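Shared Workshops Should Teach Assembly Before They Teach Code

The Flurkerel workshop has 15 members who list automation as their main interest. By January, 11 of them had written control software. Only two had carried a build from a box of parts to a standing object. The imbalance deserves attention from anyone who manages a shared space or pays toward one.

Software is the easier subject to offer. It needs little floor area and can be finished at home. Assembly asks for a bench, a protective cover and a long run of evenings. Members may spend up to 630 minutes on a single frame, and much of that time goes to the joints, where a small error in angle is carried through everything attached later.

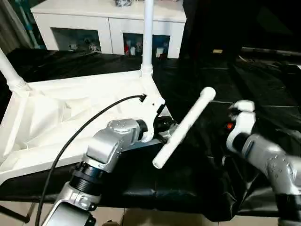 Two robotic arms at work around a white plastic frame and its poles.

Fraser Tosh, who leads the evening program, has argued that members should begin with simulation and reach the bench when their code is ready. The position is reasonable on grounds of cost. It does, however, postpone the moment at which a member learns how plastic flexes, how a rod rolls and how a cable finds its way into the path of a moving joint. A simulation contains only the difficulties its author thought to include.

Sorcha Gourlay's proposal is the better one. New members would put a frame together by hand, then repeat the work with the arms, and write their own routines only after both. The bench schedule would have to be extended to allow for this, and the board should approve the extension before the next intake.

Mawar Pillai
19 May 2023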